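Ellcombe Cricket Ground

Print this article | E-mail this article

Ellcombe Cricket Ground is a village cricket ground on the southern edge of Ellcombe, and the home of Ellcombe Cricket Club. It is best known for its remarkable slope, which drops from the pavilion end toward the river, and for the long rivalry with neighboring Bremcombe that has given the ground most of its finest afternoons. Few small grounds have produced so many close finishes, and fewer still are such a pleasure to watch from.

The playing area

The square has room for 12 pitches, though the two closest to the road are kept for junior matches. The boundary on the river side is very short, and a well-timed pull shot there will often carry into the water meadow. On the opposite side the outfield climbs steeply – so steeply that fielders at deep cover can lose sight of the batter's feet. Visiting captains who have never played at Ellcombe tend to place that fielder too straight, and home batters have been picking up easy twos there for generations.

The soil is heavy clay. Early in the season the ball keeps low and seam bowlers enjoy themselves; by late summer the surface is dry and cracked, and spin takes over completely. A slow left-arm bowler working from the river end, turning the ball up the slope, is one of the great sights of the local game.

The Bremcombe match

The annual match against Bremcombe is the high point of the club's year. It is played over a single innings per side with no limit on overs, a format that both clubs have stubbornly (and wonderfully) refused to change. A draw is possible and has happened often, sometimes with the last pair blocking out the final half hour under a sky too dark to see the scoreboard.

The highest individual score in the fixture is 159, made by an Ellcombe opener who was dropped before he had scored. The highest team total is 300, reached by Bremcombe with the final ball before a declaration. Ellcombe replied with such energy that they finished only five runs short with one wicket standing, and the match is still talked about in both villages with equal pride.
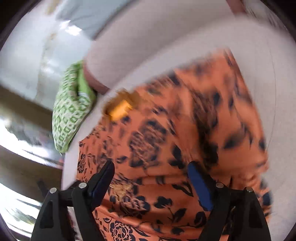
Pavilion and scoreboard

The pavilion is a single-story timber building with a tin roof and a veranda running its full length. Its home dressing room looks straight down the pitch, while the visitors have to make do with a side window. Inside, the honors boards list every captain and every century made for the first team. The tea room seats 30, and the teas themselves have a reputation well beyond the valley.

The scoreboard stands at the river end and is worked by hand. Its number plates are hung on hooks, and in a strong wind they rattle loudly enough to be heard at the wicket. An electronic board was offered to the club once and politely turned down.

Flooding

The lower third of the outfield floods in most winters. The worst flood on record came in January, when the water reached the edge of the square and stayed for over a week. Silt left behind had to be brushed off by hand before rolling could begin. The grass in that part of the ground now grows faster than anywhere else – fine news for fielders, less so for anyone who likes hitting along the floor.

Last updated 23 Jul 2025

Reader comments

Great to see the hand-worked scoreboard get a mention. I hung the plates as a kid and the sevens were always missing.

Was the 300 not made at Bremcombe's own ground? My father always told it that way.

No, it was at Ellcombe. I was there, fielding at deep cover, too straight.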